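工单 2974
产品:Grernska 哑光背景布,灰青色,宽 2,000 毫米
配套件:Rothe 侧板,深色
提交人:Béla Fülöp
处理人:Magdolna Gál(Tosley 售后)
提交日期:2021年1月29日
优先级:普通
状态:已解决,保留观察

问题描述(提交人填写)

背景布挂起来以后有竖向的波纹,一道浅一道深,布面不平。布和右侧侧板之间有明显色差。订货时两样选的是同一色系,目录上看着很接近,装好以后侧板比布深一截。

安装方式:布从上横杆垂下来,用随货的夹子夹住上边,下边没有固定。侧板立在右边,布的右边缘和侧板对齐,没有重叠。房间没有窗,只用顶灯,灯在左前方。

希望得到的答复:
一,波纹怎么去掉,是布的问题还是挂法的问题。
二,色差算不算质量问题,能不能换侧板。
三,布边和侧板之间那条竖线能不能做得不明显一些。

Magdolna Gál 回复

Fülöp 先生,您好。工单收到。请先补充几项信息:

布到货时是卷着的还是折着的?
挂了多久?
夹子一共用了几只,间距多少?
布的上边有没有缝杆套?
侧板背面的标签上写的批号是什么?

另外请不要用熨斗直接烫。这种布表面有一层哑光处理,温度高了会发亮,发亮以后恢复不了。如果已经烫过,请说明烫的是哪一面、用的哪一档。

Béla Fülöp 回复

到货时是折着的,装在扁纸箱里,外面套了一层塑料袋。上周二挂上去的,一直没有取下来。夹子用了四只,两头各一只,中间两只,间距没有量过,目测差不多均匀。上边有杆套,但是我的横杆比杆套粗,穿不进去,所以改用夹子。没有烫过。

侧板的标签被我贴墙了,要拆下来才能看。周末再看。

色差的情况是这样的:布的颜色偏灰、偏浅,侧板更深。单看哪一块都没有毛病,放在一起就是两种颜色,中间一条缝从上到下。右边黄色的那个圈也在这个位置,看的时候可以拿它定位,交界就在它附近。

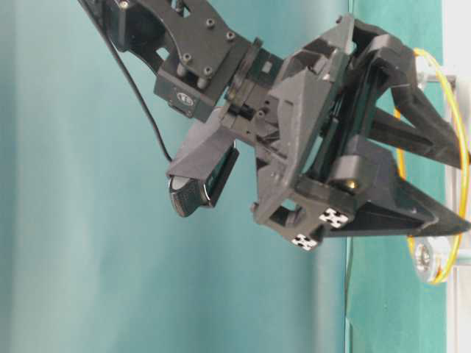
我把顶灯调暗过一次,差别小了一点,但是还在。从正面看和从左边看也不一样,从左边看差得更多。所以我不确定是颜色本身的问题,还是两种材料反光不同。布是软的,侧板是硬的,表面手感也不一样,布摸着有点绒,侧板是细砂面。

如果换侧板,我想知道有没有和布完全一样颜色的。没有的话换了也没有意义。

Magdolna Gál 回复

谢谢,信息够用了,批号等您方便时再补。

先答色差。Grernska 的布和 Rothe 的侧板是两家做的,我们配成一套卖,目录上写的是“同色系”,没有写“同色”。布是染的,侧板是喷的,两种工艺做出来的颜色不会完全重合。按现在的说法,您看到的差别属于正常范围,不能按质量问题处理。这一点目录写得不够清楚,我已经转给编目录的同事。

可以做的有两样。一是换成布面侧板,就是在同样的板上绷一层同批次的布,颜色一致,Starham 仓库有货,要补差价。二是不换侧板,再加一幅布,把侧板整个盖住,这样没有交界,但是右边就没有硬面了。如果您右边需要挂东西或者贴东西,不建议第二种。

再答波纹。波纹有两个来源,处理办法不同,需要分清。

折痕:位置固定,直线,间距相等,手摸有棱。到货折着的布都会有,挂久了会变淡,不会完全消失。
垂坠纹:弧形过渡,没有棱,位置会随夹子移动。上边松、下边没有配重时出现。

请您用手掌从左到右抹一遍,看看有没有棱。再把中间一只夹子往旁边挪 10 厘米,看纹路跟不跟着走。

Béla Fülöp 回复

抹过了。大部分没有棱,是软的弧形。靠下的位置有一道横的能摸到棱,应该是折痕,很浅,不影响。

夹子挪了以后纹路跟着走了,左边那道最浅的带子往右移了,中间又多出来一道深的。挪回去以后和原来差不多。

那么按您的说法主要是垂坠纹。布的中部和右半边是宽的深浅带,左边三分之一处那道最亮,发白,偏银绿色。靠底边颜色整个暗下去。这个暗是灯照不到还是布弯进去了,我分不清。布面上没有字也没有花纹,所以有一点起伏就很显眼。 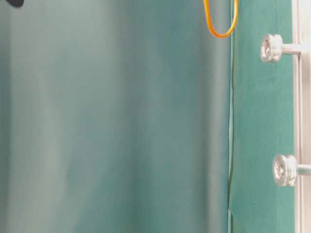 我试过拉住下边往下扯,扯着的时候平,松手又回来。左右方向没有试,怕把上边的夹子扯掉。夹子的弹簧不算紧,布稍微厚一点就咬不住。

横杆的外径我量了,25 毫米,杆套里面能过的大概只有 20。杆是以前留下来的,换一根不难,如果确定有用我就换。

Magdolna Gál 回复

确认是垂坠纹,和布的质量没有关系。原因有三处,按影响大小排:

四只夹子不够。2,000 毫米宽的布,两头各留一只以后,中间间隔太大,每两只夹子之间布会往下坠,坠下来的量就变成竖纹。
下边没有固定。
布的两侧没有横向拉力。

处理步骤如下,请按顺序做,做完一步看一下效果,够平了就可以停。

步骤一:换横杆。外径 18 毫米以内的都能穿进杆套。杆套受力是连续的,比多少只夹子都匀。杆要直,穿进去以后两头各露出一段,方便固定。
步骤二:穿好以后,把布从中间往两边推开,推到左右都绷住,再用夹子把两端夹在杆上。夹子只管防滑,不要用它承重。
步骤三:下边加配重。杆套是上下都有的,下边那个可以再穿一根杆,或者放一条链子。链子比杆好,布有轻微偏斜时链子会自己找平。
步骤四:右边缘和侧板之间留一点重叠,布压在侧板前面,压住以后用无痕胶条从背面粘。这样交界线还在,但是不会一会儿宽一会儿窄。

去折痕用挂烫机,蒸汽朝布的背面,离开一掌远,不要停在一个地方。喷完等干透了再看。

关于底边偏暗:先不用管。布拉平以后如果底边还是暗,就是灯的问题,把灯往后退,或者在下方补一盏。

Béla Fülöp 回复

横杆换了,现在是 16 毫米的铝管,穿进去很顺。下边原来有杆套,我一直以为是卷边,没有注意到开口,开口在左侧,被线头封住了一半,剪开就行。建议你们在说明书上画一下。

下边放了链子。家里只有镀锌的,有点重,一放下去大部分纹就没有了。剩下左边一道,推了两次布以后也淡了,要斜着看才看得出来。

步骤四没有做。右边黄色的圈还挂在那里,布要是往侧板上压,就会压到它后面或者前面,我还没有想好它放哪边。现在布边和侧板还是平齐的。

底边还是比上面暗一点。灯往后挪了半米,好了一些,能接受。

侧板批号看到了:R-0611。色差没有变化。布平了以后交界反而更清楚,以前布边弯弯曲曲的,还能糊弄过去。

Magdolna Gál 回复

好的。剩下那一道多半是推布时左右不匀,过几天链子坠一坠会再淡一些,不用反复推,推多了杆套的缝线会松。

镀锌链子可以用,注意两头不要磨到布。可以在链子外面套一层旧布管或者热缩管。

批号 R-0611 查过,喷漆记录正常,没有同批投诉。布面侧板的差价和运费已经单独发到您的邮箱,您决定以后直接在邮件里回复,不需要另开工单。原侧板如果没有划伤可以退回 Starham,背面的胶痕不算损坏。

那个圈的位置,建议先定下来再做步骤四。圈在前面,布就从后面过去;布要压在最前面,就得先把圈移开。两种都可以,布边本身没有要求。

下边杆套开口被线头封住的事已经登记。说明书二月改版,会加一张图,标出上下两个杆套和开口方向。

Béla Fülöp 回复

圈留在前面,布从后面过。胶条粘好了,重叠了两指宽。竖线现在是直的,上下一样宽。

侧板先不换。差价看到了,等另一个房间也要装的时候一起订。到时候请按同一批次的布配,我不想再对一次颜色。

另外问一句,背景布能不能洗?右下角沾了一点灰。

Magdolna Gál 回复

不能机洗。灰用软毛刷顺着一个方向刷,刷不掉再用拧干的湿布按,不要擦。按过的地方干了以后可能有水印,用挂烫机从背面整片过一遍就会匀开。

同批次配货的要求已经备注在您的客户资料里。订货时请再提醒一次,批次号在布的上边杆套内侧,印在一个小白标上。

处理记录(内部)

原因:横杆过粗,未使用杆套,夹子数量不足,下边无配重。
色差:工艺差异,非质量问题,已提供布面侧板报价,客户暂不更换。
处理:更换横杆,下边加链条,右边重叠固定,灯具后移。
结果:客户反馈可接受,左侧残留一道浅纹,观察中。
待办:说明书补杆套示意图;目录“同色系”一词加注;随货夹子弹簧偏松,转采购核对。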